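Ullside Refurbishing Guide, Section 5: Fitting the hard drive (desktop towers)
Prepared by Wycliffe Waweru. Revised Nov 18, 2020.

5.1 Before you start

This section covers towers with caddy-mounted 3.5-inch drives. The processor and memory are fitted later, in Section 6.

1. Shut down the computer, unplug the mains lead and press the power button for 5 seconds.
2. Lay the tower on its side on the bench and remove the side panel.
3. Put on the wrist strap and clip it to bare metal on the case.

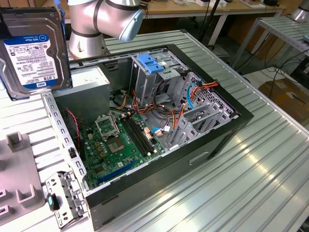 Handle the drive by its edges. Leave it in its bag until the case is ready, and write the serial number on the Temba job sheet before fitting.

CAUTION: With the processor out, the contacts in the socket are exposed. Do not touch them or let cables drag across them. A bent contact normally means a new motherboard.

5.2 Fitting the drive

4. Move the power and SATA cables clear of the drive cage.
5. Press the drive into the caddy until the pins at both sides sit in the screw holes. No screws are needed.
6. Hold the caddy by its top edge and lower it straight down.
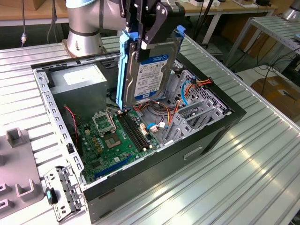 Keep the caddy level with the cage walls. If it binds, lift it out and start again. Do not force it.

7. Push down until the caddy clicks into place.
8. Connect the SATA data cable, then the power cable. Both connectors are keyed and fit one way only.
9. Check that no cable is trapped under the cage or resting on the processor socket.

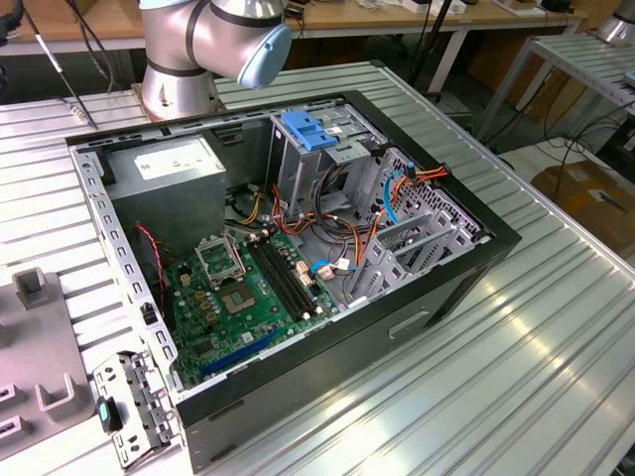
10. Put loose brackets and clips in the parts tray and enter them on the job sheet.

Note: Small plastic parts from different models look alike. Do not mix trays.

5.3 Checking the motherboard

11. Find the coin-cell battery on the board. It should sit flat in its holder. Replace it if it reads under 3 volts.
12. Look over the memory slots for dust. Their latches should open and close freely.
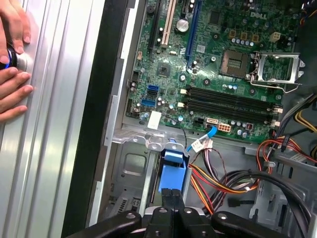
Use a soft brush on the slots and keep it away from the processor socket. Compressed air may be used from the side, in short bursts.

13. Sign the job sheet and pass the tower on for Section 6.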